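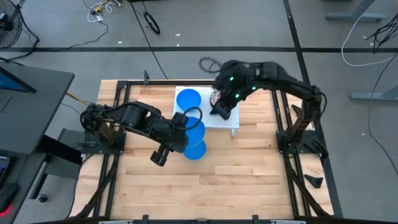
How to Chill a Bottle of White Wine Fast

Fill a bucket halfway with ice, then add cold water until it reaches the neck of the bottle. Ice alone leaves air gaps and takes longer. Stir in a small handful of table salt.

Set the bottle in and give it a slow turn every couple of minutes. A standard 750 is ready in about 15. Sparkling wine needs a bit more, and don't shake it.

If you only have a freezer, wrap the bottle in a damp dish towel and lay it flat. Set a timer. I forgot one on a Sunday and it pushed the cork out.

Dry the bottle before you pour. For more than 6 guests, start a second bottle when you open the first.

Questions go to Jocelyn Catacutan at Lundurora.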